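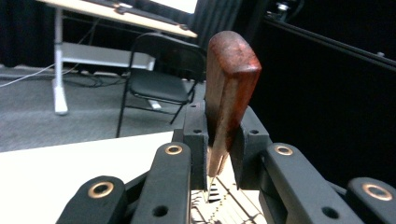

Chunhua Xiong wrote in to ask whether it's worth recording the same kitchen chore 20 times when the first go went fine. Short answer: yes, and I say that as someone who doubts most of what gets promised about teaching a machine by hand.

Tips for demonstrating with a hand-held gripper

Pick one task and keep it small. "Put the knife in the rack" is a task. "Tidy up after dinner" is a wish.

Grip a knife by the handle, blade pointing down, before you start moving. If you have to fix your grip halfway, throw that take out.

Go slower than feels natural, but don't stop to think. Long pauses get copied too, and I've watched an arm hover over a sink for no reason other than mine.

Move the rack between takes. A few inches and a bit of a turn will do. I have seen 17 perfect takes with the rack in one spot produce a machine that could only find that spot.

Keep your free hand out of it. It's very easy to steady the rack without noticing, and the arm won't have that hand later.

What about remote control?

The Estex people swear by it. I've tried their setup and found it tiring – judging depth through a screen is miserable with anything thin. It does have one point in its favor: you can't make a move the arm can't make. With a gripper in your fist you can twist your wrist in ways the arm will never match, so check the reach first.

Be careful with big numbers. The Sostum write-up from July boasts of 3881 demonstrations, and 1663 of them were dropped. I'd like to know why, and they don't say.

Blades

Use a dull knife for practice. Keep kids and pets out of the room. Clean the pads with a damp cloth, dry them well, and check for grease before the next round.

Next page: cups and mugs – harder than they look.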